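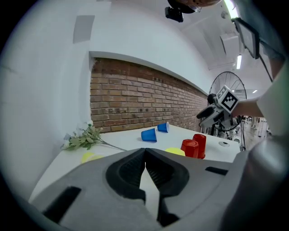
Hand-held grippers teach robot to tidy a table it has never seen

Print this article | E-mail to a friend

Jul 17, 2026

Two blue cups on their sides, two red ones standing up, a couple of yellow balls and a sprig of artificial flowers. It looks like the end of a children's party, but for the team at the Talleck lab it is a morning's work, and the results coming out of it are rather wonderful.

The group has been teaching a robot arm to sort and stack everyday objects without anyone driving the arm during training. People do the jobs themselves, holding grippers in their hands, and the recordings are used to train the software that later runs the robot. Working this way isn't new. What Jeanine Smits and her colleagues have added is a simple change to what gets recorded, and it has made a big difference.

Their method, called Kasetti, asks people to make a mess of things now and then. In an ordinary session the person picks up a cup cleanly, puts it down where it belongs and moves on. In a Kasetti session some of the grabs are started from a bad place on purpose: too far to one side, too high, or with the fingers coming in at an awkward slant. The person then sorts it out in whatever way feels natural, and the recovery is kept as part of the lesson.

"We used to throw those bits away!" said Smits. "Someone would fumble a cup and say sorry, and we'd delete it and start again. Then Keegan asked why we were binning the only part where anybody was solving a problem."

Keegan Simard tried the idea on a small scale in February, using old recordings that hadn't yet been wiped. It looked promising enough for the team to spend the spring collecting a proper set, with 16 people taking turns at the table.

The test came last month. The robot was given 80 tries at clearing a table in a room it had no recordings from, with different light and a different tabletop, and the objects laid out afresh every time. Trained in the usual way, it finished the job in fewer than half of them. Trained with Kasetti, it managed 64. Both versions had learned from the same number of hours of recording, so the gain didn't come from simply having more to learn from.

Jinlong Kong, who ran the tests, said the numbers were lovely but watching it was better. When the arm nudged a cup and set it rolling, the older version tended to close its fingers on thin air and carry on as if it had the cup. The new one stopped, backed off and came in again from the other side. "I cheered the first time," he said. "It was quite late and I think I frightened Isla."

Cups lying down remain harder than cups standing up, and balls are still the worst of the lot. Most of the failed tries involved a ball getting away to a spot the arm couldn't reach. Isla Brunton is now looking at whether the two-handed recordings, where one gripper steadies an object for the other, can help with that.

The team plans to share the recordings and the training code in full, along with a short guide to fumbling things properly, written by Kobe Hermans. A second group, at Gollusham, will repeat the tests on its own arm this autumn, with kitchen items in place of the cups and balls.

Print this article | E-mail to a friend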